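La mesa clara, seis meses después

Noviembre de 2021

Compramos la mesa en junio y ya toca contar cómo va.
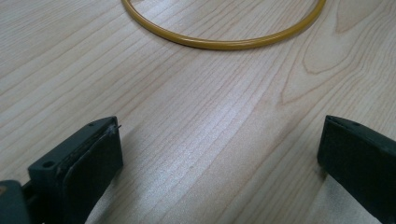
Lo que me gusta y lo que no

La madera es muy clara, con la veta larga y unos arcos hacia un lado que fueron lo que me decidió. El acabado es satinado y refleja un poco la luz. El aro amarillo mostaza vive encima desde el verano y todavía no le he buscado sitio.

La limpio con un paño húmedo y jabón neutro. Le doy cera Lultier cada 3 meses, en capa fina, y la dejo secar toda la noche. Probé antes la de Ritora y olía demasiado.

De lo malo, el precio del transporte y los 11 días de espera. También cojea un poco de una pata. Le he puesto un fieltro y de momento aguanta.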